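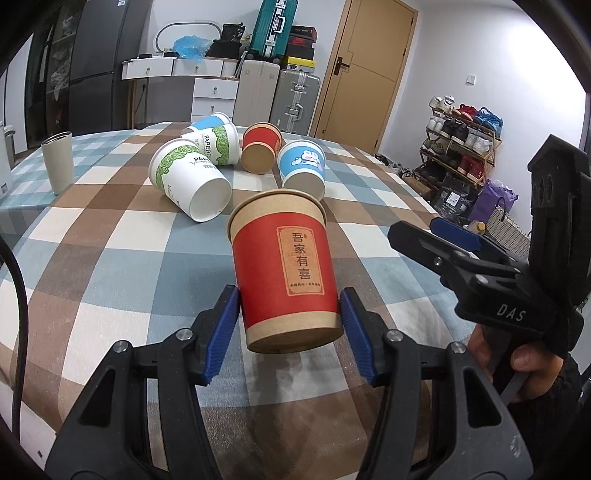
How long should you wait before you wear new leather sneakers for a full day? I wait until I have worn them for short walks on four or five evenings, and only then I take them to work.

I learned this with my pair of Wragg low tops, which I bought in March after a long time of thinking. I am not a collector. I own six pairs and I wear all of them. But the Wragg was the first pair where I paid more than 200 dollars, so I wanted to do everything correctly.

The first morning I put them on at seven and walked to the train. At lunch I had a blister on each heel. The leather at the back of this shoe is thick, and the collar is cut a little higher than on my old Sketton pair, so it touches exactly the place where the skin is thin. I came home in the evening with the laces open, walking like an old man.

After that I began again from zero. I wore them in the apartment for 30 minutes with thick socks, while I cooked. The next evening I went to the bakery and back. I also changed the lacing. The shop had laced them over the eyelets, very tight and pretty, and I put the laces under, and left the top hole free. My foot had more room at once, and the heel did not slip as I had feared.

Some people on the forums recommend a hair dryer, or a wet towel inside the shoe. I tried the hair dryer one time on an older pair and the glue at the toe became soft, so I do not do it anymore. I use a small amount of leather cream on the inside of the collar, wait 20 minutes, and bend the collar with my thumbs. It smells of wax for two days.

About the size. Wragg says to take your normal size. My normal size in Sketton is 43, and in Wutodari, where I have the gray runners, it is 44, so I did not know what is normal. I took 43 and the length is right, but in the width they were narrow until the leather gave a little. If your foot is wide, I would try the bigger one in a shop first.

Now I have walked nearly 337 kilometers in them, if my phone counts well. The sole has lost its pattern under the left heel, the right one is still fine. There are creases over the toes, and I like them more than I expected. The white edge is not white now.

Next I would like to try the Avent canvas high top for the summer. Canvas should need less patience, but the tongue looks stiff to me. If you have that pair, please write in the comments how it is on the ankle.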